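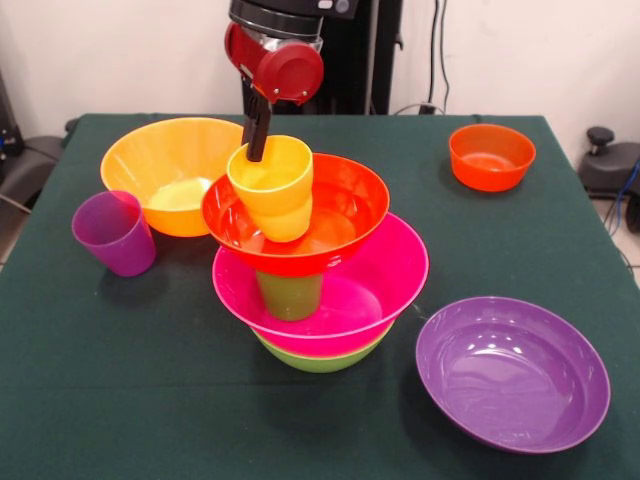

Figure 3. Stacking task: the gripper holds the yellow cup at the red bowl.

3.2 Collecting the demonstrations

All demonstrations were recorded at one table covered with a green cloth. The objects are plastic bowls and cups in plain colours. Before each run the operator set them out by hand from a printed layout sheet. There were 27 layouts, drawn up by Solange Rey, and each was used more than once with a different target order.

The arm was teleoperated by Andri Pfister or Balthasar Koller. An episode starts when the gripper leaves the home pose and ends when the operator presses the stop key. Joint positions, gripper width and the fixed camera view were logged together. The full set, named Cirnier, holds 2,129 episodes.

Nested bowls gave little trouble. Mixed stacks were harder: in Figure 3 a green cup stands between the pink bowl and the red one, so the red bowl does not rest flat and the stack leans. We kept such cases in the set, including those where the stack fell, and marked the fallen ones with a separate label.

Rupert Kofler checked 100 episodes against the labels and found 12 with the wrong end point. These were corrected by hand. The remaining episodes were not checked, and the effect on training is discussed in 4.1.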